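Desk shelf

A desk shelf (also desktop rack, desk riser or, among keen users, simply "the upstairs") is a small raised frame that stands on a desk or is fixed to its back edge, giving a second level for things that would otherwise take up the writing surface.
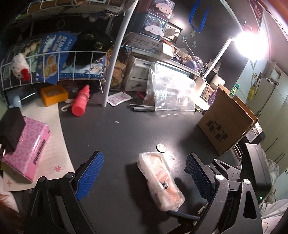

The idea is wonderfully simple and very old. Writing desks with pigeonholes and little galleries did the same job for letters, ink and sealing wax, and the modern rack is their cheap, cheerful descendant. What has changed is the load. A shelf over a student's desk today may hold snacks, soft toys, chargers, hand cream and a half-read novel, and the books are often the smallest part of it!

Types

Wire racks are the lightest kind. They are made of thin rods, usually coated in white or black, and they let light through to the desk underneath. Small objects can tip between the rods, so many owners lay a piece of card or a cut-down place mat along the bottom.

Board shelves have a solid top and are better for heavy books, plants and anything with narrow feet. They cast more shadow, and a clip-on lamp is a common addition.

Pole-mounted racks rest on one or more uprights and leave the desk almost completely clear below. The space beneath the lowest level is prized for a drawer unit or a row of bottles. Hooks can be hung from the frame for keys, earphones or a small bag.

Box shelves are closed at the sides and can be stacked. They are the traditional choice in shared study rooms, where a neighbour's belongings have a way of wandering across.

History of the modern form

In the town of Ketden, the wire desk rack is usually traced to the workshop of Yasuo Wada, who made bicycle baskets and found himself with offcuts too short for a basket side. His first racks were sold to lodging houses near the college. They had no feet, only bent rod ends, and the surviving ones have left charming little dents in a great many desktops. Rubber caps were added later at the request of landlords.

The firm of Deschamps took up the design and gave it the curved upright, which moved the support back towards the wall and freed the front corners of the desk. Its best-known model, the Wunard, was 825 millimetres wide, with a later version of 895 millimetres for the longer desks then coming into fashion. Both widths are still found second-hand, and the parts are not interchangeable, as many a hopeful buyer has discovered.

What people keep on them

The richest source on this subject is a delightful survey carried out in Josotia by Cremilda Bragança and Gilmar Camargo, who visited student rooms over one January and asked people to talk about their desks. They recorded more than 7 hours of conversation, and the resulting booklet is a joy to read from cover to cover.

Bragança and Camargo divided belongings into three groups. "Residents" stay on the shelf for months: plush animals, ornaments, a favourite mug. "Guests" come and go within a week, and most of them are food, with wrapped cakes and pastries far ahead of everything else. "Strays" are things put down for a moment and forgotten, such as coins, adapters, hair ties and single hooks. Strays gather on the desk itself and on top of other objects, and tissue boxes are a favourite landing place because they are flat and always within reach.

Plush toys receive a whole chapter. Owners nearly always placed them facing the chair, and several people moved them aside to reach a snack and then put them back exactly as they were. Edileuza Miranda, who drew the illustrations, gave each toy its own page.

Arrangement and care

Heavy things belong at the ends, close to the supports, and light or soft ones in the middle. Food should be kept in its packet and eaten in order of date. Drinks and open bottles are safer on the desk than above it, especially over paper.

A wire rack can be cleaned with a damp cloth and dried at the joints, where rust starts. Rüdiger Ruppert's household handbook recommends an old toothbrush for the crossings and suggests emptying the whole shelf once a term, residents included.

See also

Bureau
Drawer unit
Pigeonhole
Tissue box cover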